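Looking after records, sleeves and the player at home

I buy second-hand records since many years, and now I have 472 of them on the shelves in the back room of our house in Endthorpe. Most came from the market in Vanham, where they stand in open boxes all day and collect every kind of dust. These tips are what I do myself. I am no expert, but my records sound good and my neighbours have not complained.

Before playing

Brush the record while it is turning on the platter. Hold the brush very lightly, for two or three turns, and then move it slowly to the outside. If you press, you only push the dust deeper in the groove.

Clean the needle also, from back to front, never from side to side. I do it after every 10 sides or so, more often with records from the market.

Washing

A record with fingerprints or old grease needs a wash. I use distilled water with one small drop of dishwashing liquid, and afterwards a rinse with distilled water only. Keep the label dry. Tap water leaves a white colour in the grooves when it dries, at least in our area.

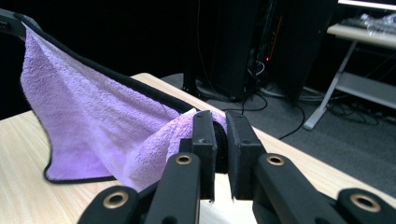
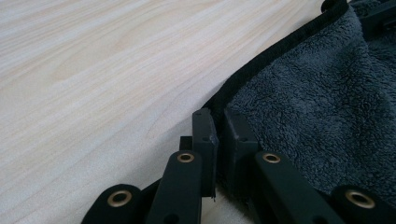

For drying, I prefer to stand the record in a clean dish rack overnight, but when I am in a hurry I use a cloth. It must be soft, and it must not have been washed with fabric softener, which leaves a film. A fluffy towel with black binding on its edge, like the purple one and the grey one, is good for the table, to lay the record on. Keep the binding away from the grooves, and turn to a clean part of the towel for the second side.

Sleeves

Throw away the old paper inner sleeve if it is torn or brown. Plastic-lined ones are not expensive. Keep the ones with printed lyrics behind the new sleeve, a collector will ask for them.

For a price sticker on the cover, warm it with a hair dryer on the low setting and pull it slowly. On matte cardboard I leave the sticker where it is. I lost the corner of a favourite cover in this way in January and I am still a bit angry.

Shelves

Records must stand straight, neither leaning nor too tight. Never put them beside the heater or under a window with afternoon sun. A full shelf is very heavy, so screw it to the wall.

25 May 2025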